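Ticket 679: Toilet cistern at Edcombe keeps refilling by itself
Opened by: Rhiannon Powell
Answered by: Evaristo Sala, Eynon Plumbing Helpdesk

Hello all, I do hope somebody can help! Our upstairs toilet (a Plasero cistern with a Mirko fill valve, fitted in September) tops itself up every 13 minutes or so, all night long, and my poor husband has taken to sleeping in the box room. I've cleaned the float arm and wiped round the inside, and it still does it.

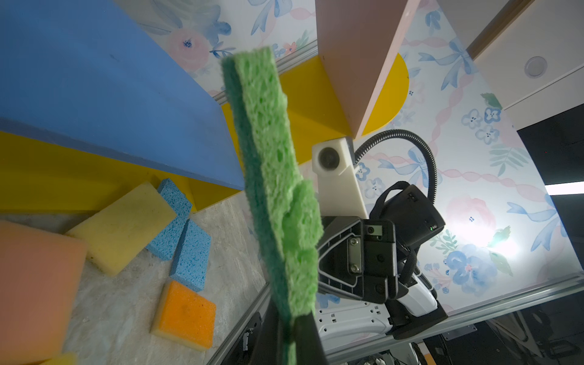

Reply 1, Thursday, late morning
Hello Rhiannon, what a nuisance for you both. It sounds to me like water slipping past the flush seal. Could you put a few drops of food colouring in the cistern, leave it unflushed for half an hour and then look in the pan?

Reply 2
Colour in the pan, plain as day! I turned the water off, lifted the seal out and found a ridge of limescale underneath, so I gave the seat a gentle rub with a soft sponge and some vinegar.

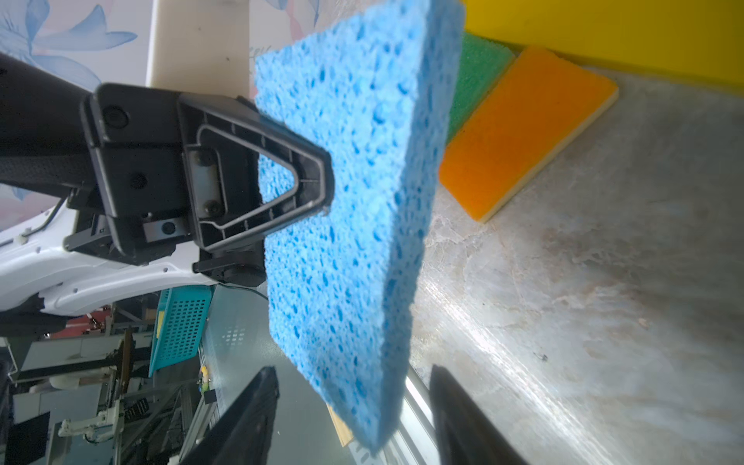

Blue sponge, close up

Reply 3
Lovely work. If it starts again, the seal is part 143 and takes 3 turns to unscrew. I'll leave the ticket open until Monday, just in case.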